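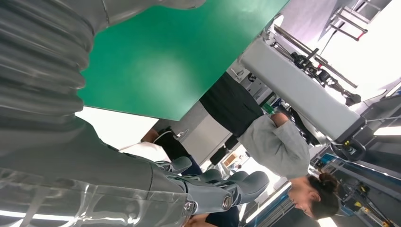
초록 판, 회색 빔. 트레스홀름 2층의 오후.

초록 판 위에 물건을 올려 두면 안 된다는 규칙은 내가 입사하기 전부터 있었다. 누가 만들었는지는 모르겠고, 아무튼 첫날 들은 말이 그거였다. 화장실 위치보다 먼저 들었다니까요, 진짜로.

그런데 금요일 점심을 먹고 올라왔더니 주황색 병 하나가 거기 떡하니 놓여 있는 거다. 반질반질하고 배가 둥근 플라스틱 병. 나는 일단 못 본 척하고 내 자리로 갔다. 누가 가져가겠지 싶었다. 그런데 한번 눈에 들어온 주황색은 도무지 안 나가더라. 초록 위에 주황이니 오죽하겠나. 송장을 정리하다가도 보고, 테이프를 뜯다가도 보고, 물 마시러 가면서 또 보고.

세 시쯤 되니까 슬슬 말이 돌기 시작했다. 창가 쪽에서는 기시브덴에서 보내온 견본이라고 했고, 문가 쪽에서는 누가 아래층 가게에서 2,799원 주고 산 세제라고 했다. 가격까지 그렇게 정확하게 아는 사람이 왜 주인은 모르는지! 나는 나대로 생각이 있었다. 작년 겨울에 창고에서 사라진 병 하나, 그게 돌아온 게 아닐까 하는. (병이 제 발로 돌아올 리는 없지만, 금요일 오후에는 그런 생각이 꽤 그럴듯하다.)

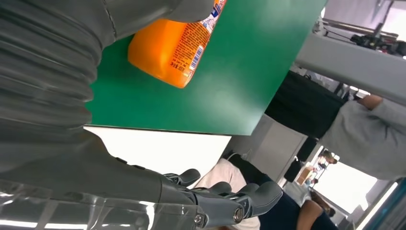
결국 궁금한 걸 못 참은 건 나였다. 슬그머니 다가가서 고개를 옆으로 꺾고 라벨을 읽어 보려고 했는데, 글씨가 어찌나 작은지 깨알이 형님 할 판이었다. 안경을 두고 온 게 그렇게 억울할 수가 없었다. 더 가까이 가면 만지는 것처럼 보일 테고, 만지면 올려 둔 사람이 내가 되어 버릴 것 같았다. 그래서 뒷짐을 지고 허리만 숙였다. 할머니가 시장에서 생선 볼 때 하던 자세 그대로.

"그거 네 거였어?"

뒤에서 누가 물었다. 아니라고 하면 되는데, 나는 왜 그랬는지 "어, 응" 하고 대답해 버렸다. 그 순간 방 안의 어깨들이 한꺼번에 내려가는 느낌이 들었다. 다들 이 병 때문에 네 시간이나 숨을 반만 쉬고 있었던 모양이다. 그럼 빨리 치우라고, 규칙 모르냐고, 한마디씩 하는데 목소리가 하나같이 다정했다.

그래서 나는 병을 들고 퇴근했다. 생각보다 묵직했다. 렐릴햄행 버스에서 무릎 위에 올려놓고 앉아 있었더니 옆자리 아이가 자꾸 쳐다보길래, 나도 모르게 두 손으로 꼭 감쌌다. 집에 와서는 안경부터 찾아 썼다가, 도로 벗었다. 라벨은 월요일에 읽어도 되니까.

병은 지금 부엌 창턱에 있다. 조에가 달력 옆, 마늘 망 앞에. 월요일이 네 번 지났는데 아직 안 읽었다. 어제는 회사 게시판에 쪽지가 하나 붙었다. 주황색 병을 찾습니다, 급하지는 않습니다. 나는 그 쪽지를 떼어서 주머니에 넣고, 내 자리로 가서 송장을 정리했다.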